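From: Shanthi Hettiarachchi
To: Bellamy Seed Savers list
Subject: Re: Beans that won't climb

Hi all,

Catching up on a pile of list mail tonight with a cup of tea going cold next to me, and this one I had to answer. Shafiq wrote:

> I've been growing the Urnasach pole bean for two years now, from
> the seed Marjan passed along at the April swap. First year they
> went up the strings like monkeys. This year they are just sitting
> there at knee height, lots of leaf, no interest in going anywhere.
> Same bed, same strings. Did I get crossed seed? Should I pull
> them and start over while there's still time? I saved my own from
> last year and there was a bush bean in the next row, so now I'm
> worried it's my own fault.
>
> Shafiq Barua

Shafiq, please don't pull them! Mine did exactly the same thing two summers ago and I was ready to rip out the whole row. I moaned about it to Jahangir over the fence and he told me to leave them alone until the nights warmed up. I gave them another couple of weeks, mostly out of laziness, and then one morning I went out and they were waving around over my head looking for something to grab. Urnasach comes from up in the hills, as far as I know, but it still sulks if the soil is cold, and we've had a chilly, gray spring.

About crossing – beans mostly look after themselves, since the flower has usually done its business before it opens. I've grown pole and bush side by side for years and only once had something odd come up, a plant with speckled pods from what should have been plain green. That said, if you have a lot of bumblebees you can get more of it than the books say. Nadège Delaunay used to tell us to plant something else in between, and she'd know, she kept Clusa going practically by herself for years before the rest of us woke up to it. I put a row of dill between mine now. It flops over, but the bees like it better than the beans.

What I'd do in your place is tie a bit of yarn on any plant that hasn't put out a runner by the time the first flowers show, and eat from those. Only save from the climbers. If you're down to just a few climbers, write to me and I'll mail you some seed. I have a jar with 526 in it (yes, I counted, I was home with a cold) and I don't need anywhere near that many.

One other thing, did you feed that bed? "Lots of leaf" made me wonder. The year I got generous with the chicken manure I had the most beautiful bean leaves in the county and hardly enough pods for supper. If you did, just water and wait, and go easy next year.

Marjan, while I have you, is the Basau you gave me the one with the brown ring around the eye or the all-white one? I have two envelopes in your handwriting and they both say Basau. I've sown three from each in pots so I'll find out sooner or later, but I'd like to label them properly before I forget which pot is which. The white one is what my mother-in-law wants for soup and I've promised her a bagful, so the right answer matters a good deal more than it should!

And for whoever asked about weevils (I've lost the message, sorry), I dry mine until a bean shatters when I hit it with a hammer, then they go in the freezer in a closed jar. Let the jar come back to room temperature before you open it or you'll get damp beans. I haven't had a weevil since I started doing that.

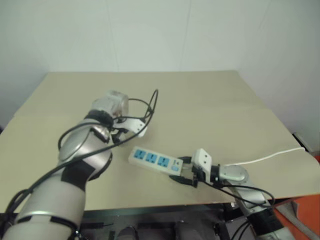

The freezer part can be short, mine stay in for a week, but don't skimp on the drying. Half-dry beans will freeze and die on you, and you won't know until you've got a row of nothing in June.

Let us know how they do, Shafiq. My money is on the cold.

Shanthi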